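Gredumside Opens Its Drongate Hall to the Public for Robot Handling Day

DRONGATE – Gredumside will open its robot handling hall to visitors this September, with demonstrations running through the afternoon and the chance to ask questions of the people who set up the tasks. Admission is free, but places have to be booked.

The open day is the company's second. Last year's was limited to customers and suppliers, and this one is open to anyone aged ten and up. Groups of 50 will be admitted at a time, with the first group going in at 1 p.m.

The hall covers 4,000 square feet on the ground floor of the Drongate building. Visitors will follow a marked route past the work tables and finish in the parts room, where staff will have spare hands and joints out for people to pick up and look at.

Most of the demonstrations use a two-armed robot that the company calls Caven. It works at an ordinary table set with small everyday and workshop items, and its tasks include fitting pegs into blocks, sorting fruit and placing tiles in trays.
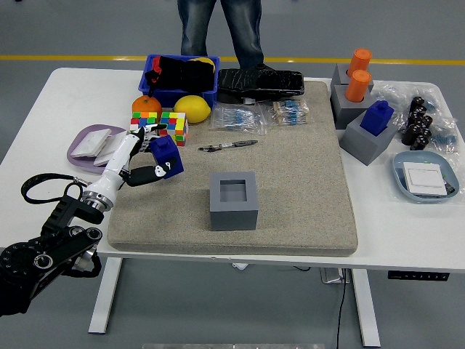
"People expect to see something fast, and we would like them to know in advance that it isn't," said Fidelina Yupanqui, who leads the handling group at Gredumside. "Picking up a block and putting it in a hole is slow work for a machine. We will run the same task several times with the parts in different spots, and some of those tries will fail. We are not going to hide that."

Yupanqui's group has logged 1,171 runs of the peg and block task since the spring. Printed summaries of the results will be available at the front desk – including the failed runs, sorted by cause.

A second station will show Usman, the company's software for planning and replaying arm movements. Visitors can watch a movement on a screen first and then see the arm carry it out. Staff will be at this station all afternoon, and teachers who want to bring a class at a later date can sign up there.

Local schools have been sent 100 reserved places. Any that are not taken up by the Tuesday before the event will be released to the general public.

Visitors are asked to wear closed shoes and to leave large bags at the front desk. The whole route is on one level. Photos are allowed everywhere except the parts room.

Parking is available behind the building, with the entrance on the north side. The doors close to new arrivals at 4:30 p.m. and the last demonstration ends at 5 p.m.

To book a place or arrange a press visit, contact the Gredumside front office. Reporters who would like to speak with Yupanqui should say so when booking – time will be set aside before the first group goes in.

About Gredumside

Gredumside develops and tests robot handling for small parts and light assembly. The company is based in Drongate.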